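La letra pequeña de la automatización textil

Durante años, la manipulación robótica de prendas se reguló por analogía con la de piezas rígidas. El resultado fue una colección de protocolos que medían bien la fuerza de cierre y el tiempo de ciclo - y decían muy poco sobre lo que ocurre cuando el objeto cambia de forma al tocarlo.

La guía de buenas prácticas que Gridwood adoptó en septiembre pretende corregir esa carencia. El documento recoge 178 requisitos, de los cuales 17 se refieren en exclusiva a bordes, costuras y dobladillos.

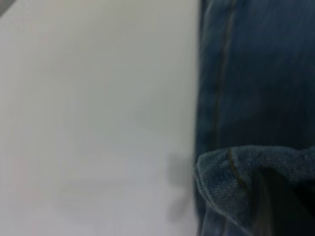
El capítulo dedicado a los pantalones vaqueros es el más detallado. Establece que el dedo de la pinza debe aproximarse al pliegue sin arrastrar la tela, que la superficie de apoyo ha de ser lisa y clara, y que todo intento fallido debe registrarse con el mismo rigor que los logrados.

«Una norma que solo documenta los aciertos no sirve para evaluar riesgos», sostiene Braulio Medrano, responsable técnico de la guía. Su equipo revisó 1.879 registros de manipulación antes de fijar los umbrales definitivos; 620 fueron descartados por falta de datos sobre el agarre.

Stillel ha incorporado ya el texto a sus contratos de suministro. Fothergill, por su parte, ha solicitado un periodo transitorio para las líneas instaladas con anterioridad, petición que se encuentra en estudio.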